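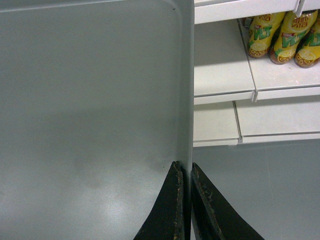

STUDENT PROJECTS > ROBOTICS

Search this site Go

Print this page | E-mail this page

March - by the Lendau project group

Gripper and Wrist Camera for a Shelf Robot

The arm was assembled in the Stefanou shared workshop. The gripper has two black fingers that taper toward the tip, driven by one servo. The wrist camera looks out along the fingers, so both tips stay in view at the bottom of the picture.

The first task is the grey panel. The controller lines up the gap between the fingers with the lip on the panel's edge and then closes at 30 percent speed. The lip is narrow and the panel reflects light in patches, which made edge detection unreliable at first. A fixed exposure setting solved most of this.

The second task is the white shelving with the yellow VITA bottles. The camera sees their labels upside down, and the Trumura label reader was changed to rotate each crop before matching.

We ran 50 closing cycles per setting. The black coating has worn off along the finger edges and tan spots show through. Grip was not measured against wear.

Still open:
- rubber pads, 2 mm or 3 mm
- cable relief at the wrist
- Resum logging script - drops entries when the servo stalls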